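I drove out to Jirkstead in July expecting to write a short piece about refrigerators. Medical ones, I mean, the kind that hold test kits and enzymes and little vials that cost more than my car payment. I came home with four notebooks' worth of stories about trucks, customs stamps and one very stubborn box of pipette tips, so here we are!

The company is called Momora, and you've probably never heard of it unless you run a lab somewhere at the far end of a bad road. It buys diagnostic supplies from the big makers and sells them on to small hospitals and clinics. There are 69 of those on its books right now, and some of them order twice a week while others send one enormous list every spring and then go quiet (the staff worry about the quiet ones).

Gopinath Marar runs the buying side. He started out as a lab tech, and you can tell, because he talks about reagents the way my uncle talks about tomatoes. He gave me a paper cup of very strong tea and a copy of the catalog, which has 3,782 items in it, and then he opened it to a page of blood collection tubes and talked for half an hour. I didn't mind at all. Did you know the cap colors mean different things? I'd had blood drawn my whole life and never asked.

"People think we sell products," he told me. "Mostly we sell not running out."
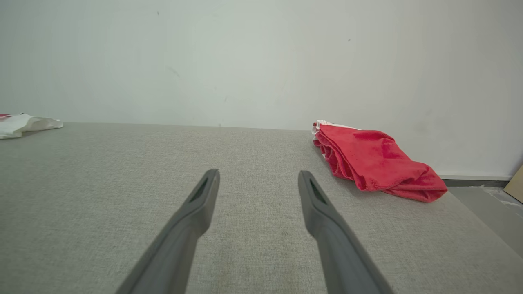

## The cold part

Okay, the refrigerators. A lot of what a lab uses has to stay cold from the factory to the bench, and if it warms up on the way, you can't always tell by looking. The box looks fine. The seal looks fine. Then the control samples come back strange and somebody loses a whole morning figuring out why.

So every chilled carton that leaves the Jirkstead warehouse has a temperature logger tucked inside, a flat thing the size of a stick of gum. The clinic plugs it into a computer when the carton arrives and gets a graph of the whole trip. A nice flat line means sign for it. A bump means call Barnabás Balogh.

Barnabás handles deliveries, and he has opinions about bumps. A short one at the beginning is usually the loading dock, he says, and a long slow one is a driver who stopped for lunch in the sun. He showed me a graph from a run to Cudstead last summer that looked like a camel. The carton had been left at the wrong building - a dental office, very nice people - and it spent an afternoon under the front desk. Momora replaced the lot and ate the cost.

I asked if that hurt. "Of course it hurts," he said. "But they'd paid for cold ones." 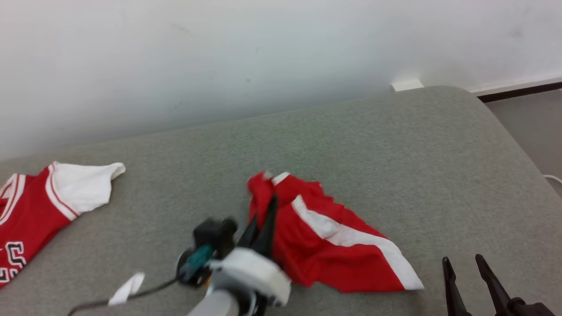 *A red jersey with white trim on the gray sofa.*

The Cudstead clinic was my favorite stop of the trip. It has one analyzer, a Symonenko, older than the woman who runs it, and it takes a sample rack that stopped being standard ages ago. Gopinath spent most of a year hunting for a supplier who'd still make them. He found one, but the minimum order was 70 racks, and the clinic needed 7. Guess who has a shelf full of sample racks in Jirkstead!

That's the bit I keep thinking about. A bigger distributor would have told the clinic to buy a new machine, and maybe that's even good advice. The clinic just didn't have the money this year, and people in Cudstead still needed their blood sugar checked.

I don't want to make the place sound like a charity. They argue about margins like everyone else, and I sat through a phone call about a late invoice that made me want to hide under the table. Prices came up at every clinic I visited, too. Freight has gotten expensive, and that lands on people who were already stretching. Gopinath didn't dodge it when I asked. He's been grouping orders from neighboring towns onto one truck, which saves money but means some clinics wait longer, and he knows exactly which ones are annoyed with him.
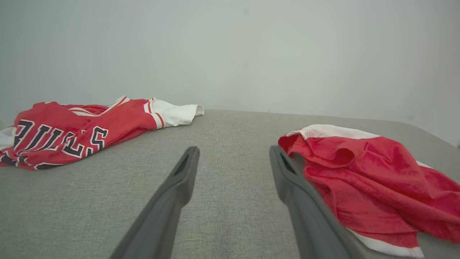 ## What's next on the truck

The plan for the fall is training. Momora wants to send someone along with each new instrument for a couple of days, so the staff aren't left alone with a manual and a help line in another time zone. Barnabás is all for it, mostly because he's the one who gets the calls now. He once talked a night-shift tech through changing a pump tube while standing in line at a grocery store.

They haven't worked out who pays for it yet. Gopinath would like the manufacturers to chip in, and he had a meeting set up with one of them the week after I left. I asked him to let me know how it went, and he said he would, and then he went back to the tubes page, where there was apparently something about the lavender caps that I still needed to hear.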